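Are expensive adjustable wrenches worth it for home plumbing?
Home Repair Board > Tools and Supplies > Hand tools
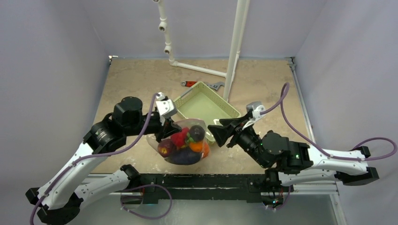 Original post

pipe_dreamer78
Saturday, April 6, 2024

I keep seeing people say that a cheap adjustable wrench will "ruin every nut in the house" and that you have to spend real money on one. I don't buy it. I've had a red-handled no-name one since I moved in and it has done two faucets, a toilet supply line and the shutoff under the kitchen sink. Nothing got ruined.

Now I'm looking at the Gotidon, which costs six times what mine did. The listing says it has "zero-play jaw technology." What does that even mean? Every adjustable has some play or the jaw wouldn't move. Has anyone here paid for one and noticed a difference, or are we all just repeating what the listing says?

Replies

grumble_valve
I own the Gotidon. It's fine. The jaw is tighter than on my old one, and after a year of light use it's still tighter. Would I pay for it again? Probably not. Zero play is nonsense though, I can wiggle mine with one finger.

cellarlight
Sorry, but no. I rounded off a brass compression nut in January with a bargain wrench and had to cut the whole thing off behind a vanity with my cheek against the drain. The jaw slipped. A better wrench would not have slipped. Spend the money.

pipe_dreamer78
Was the jaw snugged down before you pulled? And were you pulling toward the movable jaw or away from it? I'm asking because every "cheap wrench ate my nut" story I've read leaves that part out.

cellarlight
I've been doing this for 13 years, I know which way to pull.

tuesdaytorque
That doesn't answer the question, though.

For anyone who finds this thread later: turn the wrench so the fixed jaw takes the load, close it until it touches both flats, then give the thumbwheel another nudge as you lean on it. I do this with a flea market wrench that is older than I am and it holds.

cellarlight
Fine. It was an awkward angle and I may have been pulling the wrong way. The nut was also corroded. I still say the jaw had too much slop in it when it was new out of the package.

marblecake_mo
Has anybody tried the Taipe ones? A cousin of mine swears by them, but she also swears by magnets on the water heater, so I'm not taking it as gospel.

grumble_valve
Taipe and Gotidon look like the same casting to me with a different grip. I can't prove that. I held them next to each other in the store and couldn't find a difference other than the price tag.

softclose
This is what bothers me about tool reviews in general. Somebody buys a wrench, uses it on one nut, and gives it five stars. The Taipe page has 300 reviews and I read a good chunk of them one evening. Most say "fast shipping" or "nice color." One guy reviewed the box.

pipe_dreamer78
Same on Jumia when I looked there. Lots of stars, very little about what anyone did with the thing.

oldsolder
You people are arguing about the wrong tool. If you're doing supply lines, get a set of plain open-end wrenches in the two or three sizes you need. A fixed wrench that fits will beat an adjustable at any price. And if it's plastic nuts on a PVC trap, use your hands. I've seen more traps cracked by somebody with a wrench than leaks caused by hand tightening.

tuesdaytorque
Agree on the traps. Disagree on the open-ends. Half the stuff in my house is some size I don't have, and I'm not driving to the store in the middle of a job with the water off.

oldsolder
Then you buy the size once and you have it.

tuesdaytorque
And the next one is a different size. We've had this argument before, I think.

marblecake_mo
What about the Fimis with the thin jaws? I have one faucet where the regular wrench won't fit between the nut and the wall.

grumble_valve
Thin jaws are the one feature I'd pay extra for. I wouldn't put a lot of force on them. For a tight faucet nut you may want a basin wrench anyway, they're ugly but they reach.

softclose
Seconding the basin wrench. The cheap one works. I'm sure someone will be along to tell me it doesn't.

cellarlight
Mine bent.

pipe_dreamer78
Okay, I'm keeping the one I have and putting the money toward a basin wrench and a couple of open-ends. If the red one ever slips on me I'll come back and eat my words. I still want somebody from Gotidon to explain zero play.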